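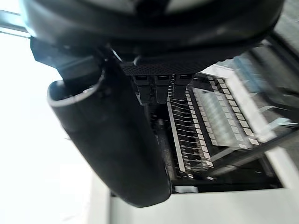
Keeping a Street Incident Log for the Clutlow Police District

An incident log is a dated list of thefts, break-ins, damage and similar events on a street or block. The district office in Clutlow accepts logs from any resident group that has registered a contact person. The steps below cover setup, entry format and the monthly hand-in. They do not replace a police report. If a crime is in progress, call the emergency number first and write the entry later.

What you need

A spreadsheet program or a bound notebook with numbered pages
A street map showing house numbers
The registration slip with your group number
A shared mailbox or phone number for incoming reports

Step 1. Set the boundary

Pick a fixed area and keep it for the full year. The Bandlow Street group covers 62 addresses, from the rail bridge to the Vitura parking lot. Corner houses with two street fronts belong to the street shown on their mailing address. Write the boundary on the first page of the log. If it changes, start a new log and close the old one with a signature.

Step 2. Set up the columns

Use these columns in this order:

Entry number
Date and time of event
Date and time reported to you
Location (house number or nearest house number)
Type code
Short account
Police report number, if there is one
Initials of the person making the entry

Limit the short account to 70 words. The district clerk enters the text by hand, and longer accounts are returned.

Step 3. Use the type codes

T – theft from a yard, porch or open garage
B – break-in or attempted break-in to a building
V – theft from or damage to a vehicle
D – damage to fences, walls, signs or street lights
S – suspicious activity
O – other

Give each event one code. When a break-in also involves theft, use B and mention the theft in the account. Code S needs a stated action, such as trying car doors. A person walking or sitting in a parked car is not an entry.

Step 4. Write the account

State what was seen or found, by whom, and at what time. If the time is not known, give the earliest and latest possible times: "between 10:30 p.m. and 6:15 a.m." Leave out guesses about who did it. Do not enter names of suspects, license plates or home addresses of third parties. That information goes to the officer on the phone or at the front desk.
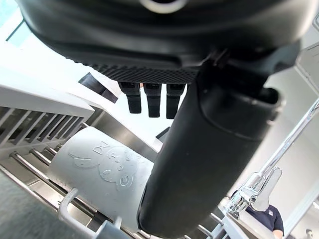
Black gripper housing with crosshatched pad and cylindrical finger.

Step 5. Handle late and corrected entries

Events may be entered up to 14 days after they took place. Past that limit, the resident should file directly with the district. To correct an entry, draw one line through the wrong text, write the new text next to it and add your initials. In a spreadsheet, add a new row with the old entry number followed by the letter C. Do not overwrite cells.

Step 6. Hand in the log

Logs are collected on the first Thursday of the month. Paper copies go in the tray marked "Resident Logs" at the Stöckli Road entrance, open until 5 p.m. Spreadsheets are sent as a file attachment, with the group number in the subject line. A month with no events still needs a page with the words "No entries." Groups that miss 3 hand-ins are taken off the list and have to register again – the next registration period opens in February.

Storage

Keep your own copy in a locked drawer or a password-protected folder. Two people per group should have access. When a contact person moves away, change the password and notify the district of the new contact.

Template and column guide prepared by Gebhard Widmer, Bandlow Street group. The template can be copied and changed for local use as long as the column order stays the same.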